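Workshop notes: hand-held grippers, second build

Vullwood shared workshop, Jan 4, 2026

The second pair of hand-held grippers is finished and in use. Rhun Powell redrew the finger mounts over the winter break, and Shirley Wong reprinted both bodies with 4 mm walls. The black pads are unchanged. Each unit now weighs 135 g less than the August version, most of it taken out of the base. Cloth remains the test material — it slips, bunches and shows up weak grip sooner than a rigid part does.
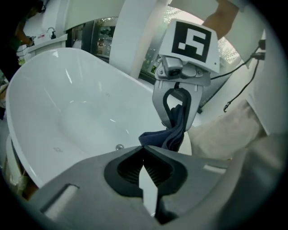
Can the new fingers be fitted to an August body? They can, but the mounting holes need opening out by hand and the cable clip has to be moved to the back of the base. Rhun keeps the drill template in the Brotier cabinet.

Pad wear is the next item. Wai-kit Lau recommends swapping pads in pairs, as a new pad against an old one pulls thin fabric to one side. Tighten the finger screws evenly and stop when the pads meet along their full length. 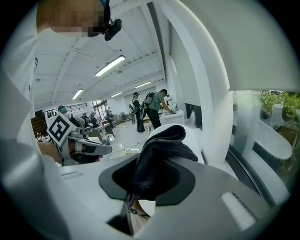
Spare pads are cast in batches of 10, and the current mould takes six hours to cure at room temperature. Please write the batch number on the bag. Anyone printing a body of their own should use the revised file in the Lodusance folder; the older one has the marker plate holes too close together. Corrections to Rhun.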